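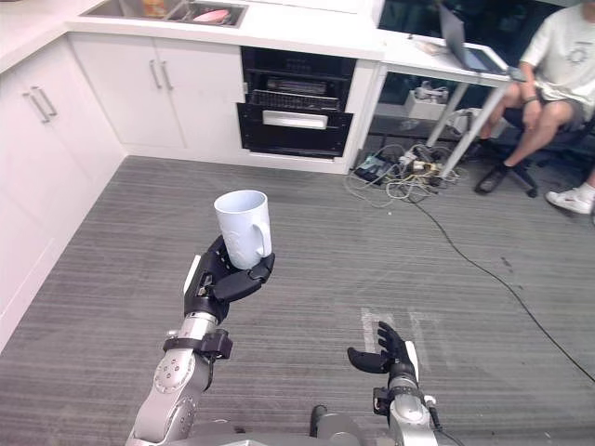 The woman who runs the pottery at Drodunum has been making tableware for 14 years, and for most of that time she has sold it to cafes. She works with one assistant and a kiln she bought secondhand from a firm called Fankhauser. When I visited in July she wanted to talk about mugs, because mugs pay the rent. A plain white one with a faint raised pattern on the body and a simple loop handle is, she says, the hardest kind to sell and the easiest kind to live with. "People walk past it at a fair. Then they use one at a friend's house and call me."

She started out making big serving bowls. A shop in Plulla took 600 pieces in her first good year, and she thought that was how it would go. The shop closed the following spring with part of the bill unpaid.

"I had shelves of bowls and no idea who to call," she says. "So I made mugs, because I needed some for the studio anyway."

Most of our talk was about handles. She pulls each one by hand, lets it stiffen under a sheet of plastic, and attaches it the same afternoon. If she waits overnight the joint tends to crack in the first firing. She used to lose a lot that way – "a whole shelf once, just before a delivery" – and now she won't throw more bodies than she can finish in a day.

The raised patterns come from a plaster mold she carves herself. She keeps them shallow. "Glaze pools in anything deep, and then you can't see what you carved. I learned that on 800 mugs for one customer. They took them. I didn't enjoy handing them over."

Her largest order so far was 2000 pieces for Musari, a small chain of breakfast places. It took the two of them all winter. She was glad of the money and turned down the repeat.

I asked what she drinks from at home.

"Seconds," she says. "Everything in my kitchen has something wrong with it. My favorite has a lean to it, so you can't fill it right up."

She plans to go back to bowls next year, smaller ones this time. She had three test pieces drying by the window when I left, and she asked me not to pick them up.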